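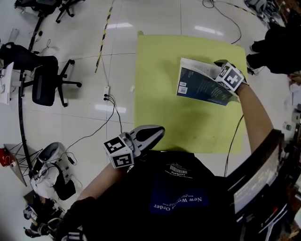 Wavivton Library – Book Care Desk

Section 3. Checking a returned paperback

1. Lay the mat flat on the floor. Press down any corner that curls.
2. Hold the book by its cover over the mat and let the pages fan open.
3. Remove slips, bookmarks and loose sheets.
4. Confirm that the barcode label on the back cover is intact.
5. Close the book and place it flat on the mat.

Note: Books of more than 375 pages are opened in 2 stages – front half first.

CAUTION: Do not hold a book by its pages. Keep cords clear of the mat.

Contact the Book Care Desk | Back to top

Comments (2)

Does step 4 apply to Urngate loans?

Please add a step for cracked spines. We had 12 in March.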